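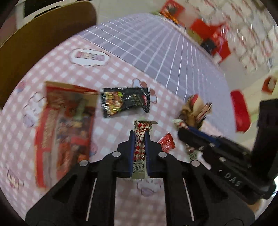

*The long packet, red and white diamonds along its upper length.*

The Manetach opened at eight and the licence inspection was set for half past six, while the lights were still white and the stage pole had its cloth on. Emmett Pruitt did the walk-through alone. He had managed the place for three years and kept the incident book in ink.

"Capacity," said the inspector, whose name was Karppinen.

"Downstairs, 34 seated. Private booths, 8, each with a curtain that stops at the knee."

Karppinen measured the curtain. She wrote down a figure and did not read it out. In the second booth she sat, looked at the panic button, and pressed it. A buzzer went at the bar, and a doorman called Matis arrived at an ordinary walking pace with his coat half on.

"23 seconds," she said.

"It's Monday," said Matis.

Pruitt entered the time in his book. The previous licence had allowed 30, and he saw no point in mentioning it.

The dressing room came last. Under condition 8 no member of staff could enter without knocking, and he knocked, though he knew who was inside. Wusetti had her feet on the radiator and was doing her tax return. She danced under that name and was known by it to the bank, having changed it by deed in February.

"Is the door lockable from this side?" Karppinen asked her.

"Yes."

"Do you lock it?"

"When I'm doing this I do." She turned a page. "House fee's gone up. Is that one of yours?"

"Fees are outside the conditions."

"Then who do I ask?"

Karppinen looked at Pruitt. He looked at the fire notice, which gave the assembly point as the car park of a bank that had closed. He took out his pen, crossed out the line and initialled the change.

"Put it in writing," he told Wusetti. "I'll answer by Friday."

She tore a sheet from the back of the tax booklet, wrote two lines on it and held it out. He copied them into the incident book, under the buzzer, and Karppinen asked to see the fire exit.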